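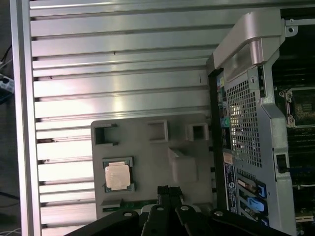
4.2 Keeping the CPU cell alive

Most of what I learned about our cell at Trerville came from keeping it running between experiments, so I'm going to write that part down too (reviewers, bear with me!). The arm, the gripper and the wrist camera all sit over one work surface, and every part has to have a known home. In Figure 3 the processor waits in its green-trimmed holder on the gray molded tray, close by the Dell chassis, and I like that short distance a lot – fewer big swings of the arm, fewer chances for the calibration to wander. The ribbed aluminum panel under the tray is nice and flat, but it throws bright reflections, so I redo the camera exposure whenever we touch the lights.

The finger links are the fussy bit. I check every bolt by hand each morning and swap the fingertips after 800 cycles, then rerun the touch-off routine against the socket bracket. It takes 18 minutes if I don't get chatty.
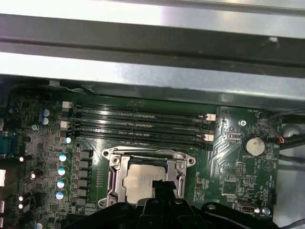

Urho Tuominen thought 800 was too cautious and wanted us to go to 1,000 before a swap, and we tried it through February. The tips were fine, but the touch-off offsets had started to creep, and I went back to the old number. He still wants a proper wear curve, and so do I.

Figure 3. The CPU cell, with the tray and chassis in their working positions.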